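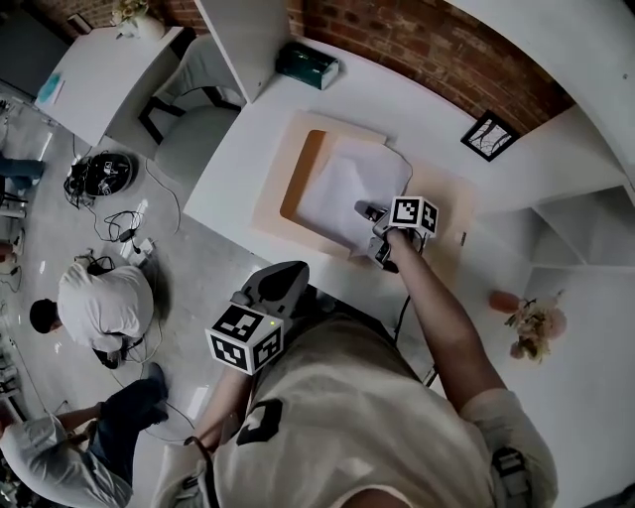
Progress report to the Khoury fund, February

Hello all – a good month on Grurnent, and mostly good news!

Where we've got to

We now have 200 demonstrations with the hand-held grippers, all on thin, floppy stuff that creases when you so much as look at it. Jae-in Oh retrained the Cilov model on the lot and it managed 55 good grasps in our bench test, well up on the January model (I did a little dance). Pressing down first and then closing the fingers seems to be the trick. Tissue paper is still the hardest thing we do, mind you.
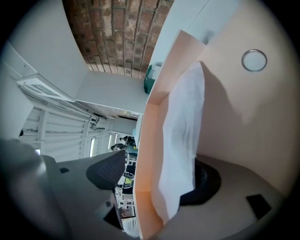
What's next

Another 2 weeks of collecting, then the seven test tasks we promised you. Andelton have agreed to lend us a second bench for those – hooray! Spending is on plan, and I'll send the figures with the next report.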